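手持夹爪也是机器，请给它一份保养表

谈机器人维护，大家爱谈大的：六轴臂的减速机什么时候换油，控制柜的滤网多久洗一次。我想替小的那一类说几句话，就是数据采集用的手持夹爪。它没有底座，没有电机抱闸，看上去像一把大号钳子，于是很多团队拿到手就用，用坏了再说。太可惜了！这东西值得好好伺候，而且伺候起来特别有意思。

我在Wernora管过一个冬天的夹爪，从十二月管到开春，手上一共8把，轮班用。接手第一周我就迷上了它们。开合一次，手指尖在哪里相遇，左右受力是不是一样，手上全能感觉到，比看日志直接得多。
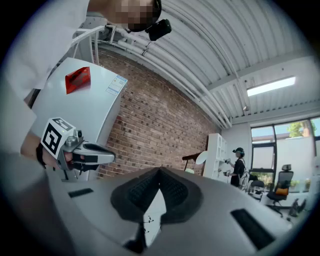 我的主张很简单：每把夹爪上工前，先花几分钟做一遍手工检查，由当天要用它的人来做。先看指尖，慢慢合拢，两根黑色手指应当在顶端碰到一点，中间留出窄窄的菱形缝，哪边先到、哪边偏了，一眼就看得出来。再看指垫内侧那一排排小凸点，缝里最爱藏纸屑和胶印，软毛刷顺着刷就好，别用酒精猛擦。最后是那块带黑白方形标记的白色立方体，我会用指腹轻轻推一推，有一丝晃动都要停下来重新紧固，然后重新标定。标记面脏了，用干的无绒布。

有人嫌烦。Leobardo Cuevas跟我争过好几回，他的意见是坏了换整把，备件便宜，人工贵。这笔账我认真算过。有一次一块标记座松了半圈螺纹，当班的人没察觉，2000条轨迹里有266条位姿漂移，全部重采。换一把夹爪当然快，可那两天的活儿换不回来，采数据的人也会泄气。

他说对的地方我也服气：检查表不能长。我们最初照着Radwan那条产线的表来抄，满满两页，没几天大家就闭着眼打勾了。后来砍到半张卡片，拴在Fosby工具箱的提手上，反而每天都有人认真填。卡片背面留空白，谁觉得手感不对就写一句，“右指回弹慢”“合到底有沙沙声”，这种话比任何数值都好用，我到现在翻起来还觉得高兴。

至于润滑，我劝各位手下留情。滑轨上抹薄薄一层，来回拉十几下，多余的擦掉。油多了吸灰，灰进了轨道，再细的手也感觉不出毛病在哪儿。

下个月我要去Jiment帮他们搭夹爪的维护台，台面、灯和毛刷都挑好了，就差卡片还没印。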